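Rathjen 16-inch Cabin Roller: four months of use

I bought the Rathjen in August before a long weekend in Darinholm, and it has been with me on 9 trips since. Most of those were short city breaks, where I walk from the station to the hotel and don't bother with taxis. I care more about wheels than anything else on a case.

The wheels are good. Darinholm's old town is cobbles from the river up to the cathedral, and the case rolled over them without tipping or jamming. It is loud, though. Early in the morning you will hear yourself coming down the street.

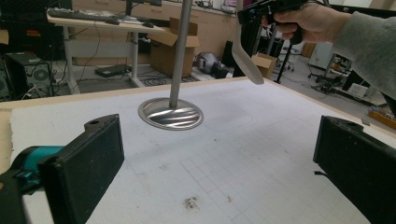

Packing is simple. There is one main section with two straps, a zipped mesh pocket in the lid and a slim outer pocket for tickets and a paperback. Three nights of clothes fit if you wear your heavier shoes. A fourth night is a squeeze – I managed it once, on the ferry to Ososov, and had to sit on the lid.

The handle is the weak point. It locks at two heights, and the lower one has started to slip when the case is full. I also don't like the zipper pulls, which are small and hard to grip with gloves on.
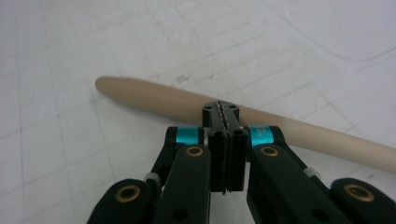 I paid $82 in a sale. My last case was a Dastico, which cost more and lost a wheel in its second year, so I'm fairly happy with the price. I would not pay much over $100 for this one.

For cobbles, trains and small hotel elevators it does the job. If you mostly fly and check your bags, get something with a harder shell. 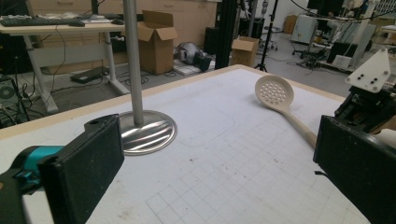 Marla wrote in to say that her handle slipped too, and that Rathjen sent a replacement free of charge after two emails. She did have to fit it herself.

Posted Dec 12, 2022

Recent reviews
Dastico folding daypack
Darinholm on foot: is the city pass worth it?
Overnight ferry to Ososov, inside cabin
Travel umbrellas for windy cities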